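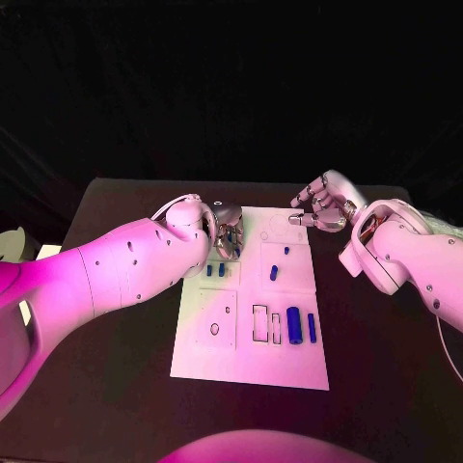 Busirport Renovation Quotes: README

Hi, and thanks for downloading this. It's a spreadsheet of 1,066 line items from home repair and remodeling quotes, typed up by me over a lot of evenings at my kitchen table. I started it when I was getting bids on my own bathroom and couldn't work out why one guy wanted twice what the other guy did for the same tub surround (he'd included moving the drain, the other one hadn't, and neither quote said so!). After that I started asking people in Busirport if I could see theirs, and it got out of hand.

Last updated 26 Nov 2020.

What's in the folder

quotes.csv is the main file, one row per line item.
jobs.csv has one row per job. There are 740 line items that tie back to a full job with a start and finish month. The rest come from quotes where the work never went ahead, or where I only got handed a page or two.
trades.txt is the list of trade names I settled on, all 16 of them.
oldcodes.txt is only useful if you had the July version. Skip it otherwise.

The columns in quotes.csv

item_id: just a number, doesn't mean anything.
job_id: matches jobs.csv. Blank if there's no job.
trade: carpentry, drywall, painting, tile and so on. "General" means the contractor didn't break it out and I wasn't going to guess.
wording: what the quote said, with my typing. I kept the spelling, so yes, you will find "wanescoting" four different ways.
labor: dollars. Blank if labor and materials were lumped together.
materials: dollars, same deal.
total: dollars before tax. Always filled in.
unit: sq ft, linear ft, each, or lump.
qty: goes with unit. Lump jobs get a 1.
accepted: yes, no, or unknown.

How I cleaned it up

Names, street addresses and phone numbers are gone. I rounded every total to the nearest five dollars, mostly so nobody's neighbor can pick out their deck. Contractors are a two-letter code, and the key to that stays with me, please don't ask. The two exceptions are Holteck and Grodeo, who both said they were fine being named. Holteck does mostly kitchens and basements. Grodeo is paint and exterior trim, and their quotes are a joy to type up, everything on its own line with a quantity next to it.

Josué Godoy went through the tile and plumbing rows with me and fixed a bunch of units I had wrong. I'd put backer board in as "each" when it was priced by the square foot, which made one laundry room look like a palace. He also talked me out of a "difficulty" column. If something in the tile rows still looks off, it's more likely my typing than his checking.

Things to watch out for

There are 46 rows where the total doesn't equal labor plus materials. I left them alone on purpose. Some are discounts, some are plain bad math by whoever wrote the quote, and I couldn't always tell which. Filter them out if they bug you.

Painting is way over-represented because everybody gets a painting quote. Roofing is thin. Please don't take an average of the roofing rows and wave it at your roofer.

Old houses on the Singhal side of town cost more for almost everything, plaster walls being the usual culprit. The area column in jobs.csv lets you split those out.

Permit fees are sometimes inside the total and sometimes not. If the wording mentions a permit, it's in there. If it doesn't, I can't tell you.

Using it

Do what you like with it, school projects and blog posts and your own budget included. A mention of where it came from would be nice. I'd only ask that you don't try to work out who the contractors are, a few of them shared stuff with me as a favor.

To do

Split "windows and doors" into two trades
More roofing!!
Fix the date format in jobs.csv (month first in some rows, sorry)
Add change orders, if I can get enough of them

If you have an old quote sitting in a drawer, I'd love it. Black out whatever you want and send me a scan, even a crooked one.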